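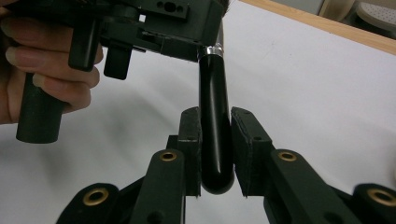

## "The gripper should say when it holds"

*Interview notes, 6/15/23*

The small team behind Vutska writes software for one moment that most people do not think about: the moment when an object changes from one gripper to another. Vutska is a grasp and handover planner. It reads the video from a camera on the gripper, decides where the fingers should close, and tells the other side when it may let go. I spoke with its lead developer, who works at Romau and asked to appear here only by role.

"When we began, I believed the planning would be the difficult part," the developer told me. "We had a good planner already, from the older project Rangel. You gave it two poses and it found you a path. But in a handover there are two grippers which both think they are the owner of the object, and the planner knew nothing about this."

The first version solved the question with a timer. The receiving gripper closed, the software waited a fixed time, and then the giving side opened. The developer does not defend this choice. "It worked in the demo and almost nowhere else. If you make the wait short, the object falls. If you make it long, both sides pull against each other and the object turns between the fingers."

The timer is now replaced by an estimate which is updated 30 times in a second. The software follows the outline of the object between the two finger pads and compares its motion with the motion of the gripper itself. When the two agree during 20 frames in a row, the state changes from "touching" to "holding". Only after this may the other side receive the release message.

I asked why they do not simply measure the force. The developer had expected the question. "We do, on one of our arms. But we want the same code for a gripper in the hand of a person and for a gripper on an arm, and the hand-held one gives us only the image and the opening width. So I said to the team, let us first see how far we come with the image."

Quite far, it seems, but with some objects the work is slow. Shiny and round things are the worst of them. A makeup brush with a glossy handle is now a fixed part of the test set.
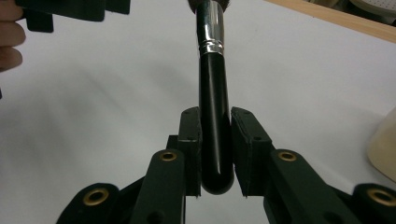

"The highlight on such a handle stays where the lamp wants it," the developer said. "The handle can slide down by a centimeter and the bright line looks the same as before. Our tracker was following the bright line, so it reported that everything was still. We lost two weeks with this. I was looking for the error in the control loop, and the control loop was fine."

The repair was to give less weight to long vertical edges and more weight to places where the outline changes, for example the ring between metal and handle, or the rounded end. In the log files one can now see which points the tracker trusted in each frame. For this the team wrote a small viewer with the name Matance, which plays the video next to the state of the planner. The developer speaks of it with more affection than of the planner itself.

"Before Matance we were reading numbers in a terminal and guessing. Now I stop the video at the frame where the state changed, and I can judge with my own eyes if I would agree. Many times I do not agree – and then we have something to discuss."

The present test set has 521 recorded handovers. Every change in the code must run through all of them before it is accepted, and the result is kept also when it is bad. I was shown a table with a good number of red rows. The developer did not seem troubled by it and explained that most of them belong to soft objects, which are not supported yet.

The next release is planned for the end of June. It will allow the receiving side to refuse a handover, for instance when the object is tilted too much to be carried safely. At the moment it has only the choice between closing and waiting. After this, the developer would like to return to the path planner, where the code from Rangel still makes some assumptions about the order of the joints.

"There is a comment in that file which says 'temporary'," the developer said. "I wrote it myself, so I cannot complain to anyone."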